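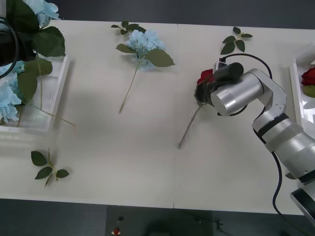 Slower on the close, Chelsea keeps telling me, and let the fingers settle before you lift. She's right, and I've got the replays to prove it. My habit is to squeeze and pull in one motion, and then the policy learns to squeeze and pull in one motion, and we all get to watch a stem slide out sideways.

Flower task, June, second notebook. We're at 36 keepers out of 75 tries by remote control, which sounds awful but is a lot better than where we were before lunch! Most of the rejects are mine (sorry). I'm fine with the roses. Hydrangeas are another story, because the head is so heavy compared to the stem that it swings as soon as you're off the table, and with the leader arm I can't feel it going. I just see it on the screen and overcorrect.

Things I changed today:
Dropped the wrist speed on the Norel side by a notch. Left the other arm alone.
Grip closer to the bloom on roses, lower on hydrangeas. Still arguing with myself about that second one.
Started tagging every episode where I pause more than 2 seconds, so we can trim later or throw them out.

I also tried guiding the arm by hand for a few. Lovely for the reach, terrible for the last inch, and my elbow kept ending up where the top camera wanted to look. Back to the leader arm after that.

Wrist view gets messy near the vase. Once a leaf is across the lens you're steering by the other camera and by memory, and I don't love teaching that to anything.

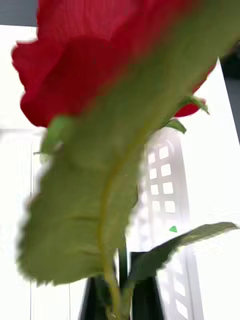 Noemi thinks we should keep the blocked-view episodes, all of them, as long as the stem went in, and her argument is that the Herex runs only got steady after they stopped cleaning out the ugly ones. I'm half convinced. My worry is that I hesitate differently every time I lose sight of the opening, so what exactly is it copying? We settled on keeping them in a separate folder and training both ways.

Target is still 800 episodes before the Trondberg demo. Chelsea has the controls tomorrow morning, I'm on resets. Note to self: re-zero the leader gripper first, it was reading slightly closed at 4:30 when I quit.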